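Sunday, January 2, 2022

The January linen closet, again

Every year I tell myself I'm going to be a person who does something glamorous on the second day of January, and every year I end up sitting on the hallway floor with my head in the linen closet. I don't even mind it anymore! The tree is still up, there's half a tin of shortbread left, and the whole house is quiet enough that I can hear the dryer thumping two rooms away.

So. Sheets. I own too many of them and I have opinions on all of them.

The oldest set came from my grandmother's place in Paterson, white with a scalloped hem, and they have been washed so many times that they feel like the inside of an envelope. I will never throw them out. One of them has a darn the size of a quarter right where your feet go and I can find it with my toe in the dark. They're also a nightmare to iron, so I don't.

Then there's the set I bought from Heltinwood in a fit of self-improvement two winters ago. They sent me a little card with care instructions that was longer than my lease. Cold wash, low heat, no softener, remove promptly (who removes anything promptly?). I followed all of it for exactly one month and then started throwing them in with the towels, and they came out the same. A tiny bit fuzzier, maybe.

What I really want is more green. I've had my eye on sage for the guest room for ages, and I like how it looks when it's laid out flat and there's a lot of it, soft and a little gray.

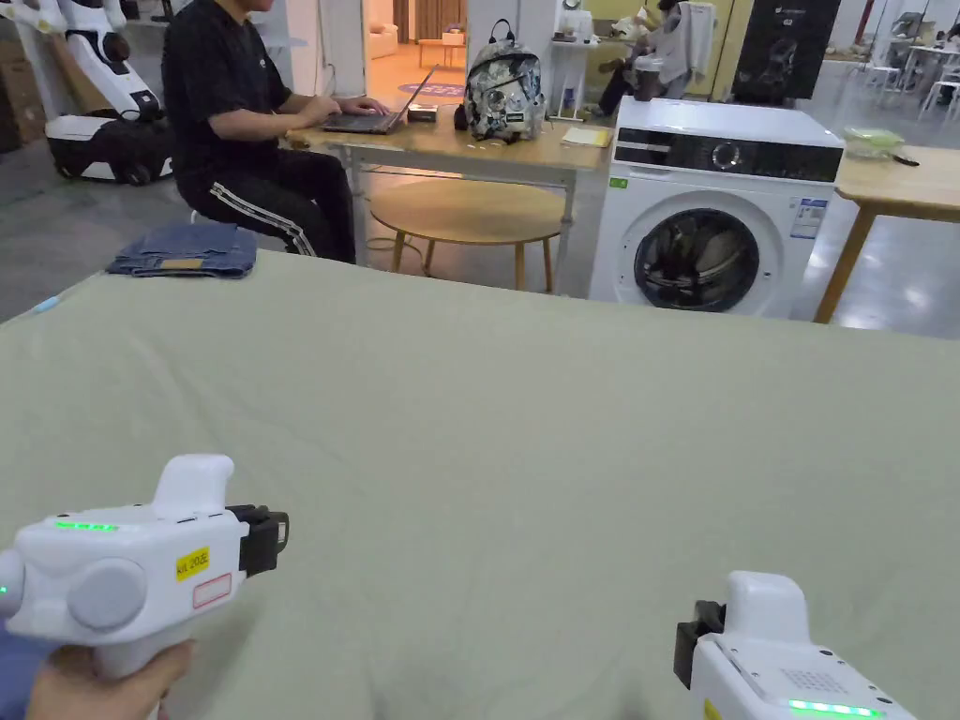

My sister thinks green bedding makes everybody look seasick in the morning and that I should stick with white, which can at least be bleached when somebody spills coffee on it. She has a point about the coffee. But I have been bleaching white pillowcases for my entire adult life and I would like a break.

Anyway, the folding. I know there are a hundred videos on fitted sheets and I've watched most of them while eating cereal. My way is the lazy way. I put my hands in two corners, flip one over the other, go get the other two corners, do the same, and then lay the whole lumpy thing on a table and fold it in from the sides until it's a rectangle. If it isn't a rectangle I fold it once more and put it at the bottom of the pile. A table makes a huge difference, by the way. I did it on the bed for years and my back let me know.

Shirts and such I do on the same table, usually with something pale thrown over it to keep the dark stuff from picking up crumbs. I used to hold everything up in the air and fold it against my chest like they do in stores, and it always slid.

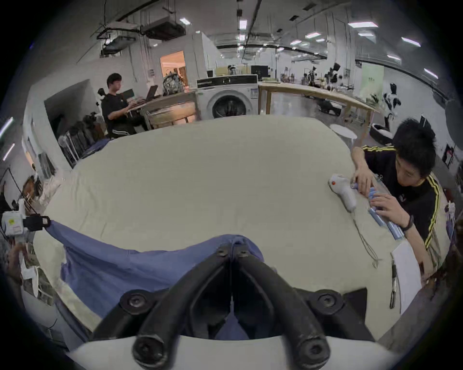 Folding day, blue things.

Back to the closet. I pulled it all out and made three piles on the floor, and the "maybe" pile got so tall it fell over onto the cat, who left and has not forgiven me. Two flannel sets are going to the animal shelter. The striped one from college is going too — I think. I've moved it in and out of the bag twice today already.

I also found a tablecloth I'd completely forgotten, still in its Vomska wrapper, with a price sticker for $9 on it. It's oatmeal colored and enormous, much too long for our table, and now I'm wondering if I could cut it in half and get a pair of curtains for the laundry room. I'd need a longer rod. I'd also need to hem something in a straight line, and we all remember the napkins.

The pillowcases I'm leaving for another day. There are a lot of singles in there and I can't face it. If you have a good trick for keeping sets together (I've tried stuffing the whole set inside one of its own pillowcases, and it works until somebody other than me changes a bed) please leave it in the comments. I'll do the towels in March.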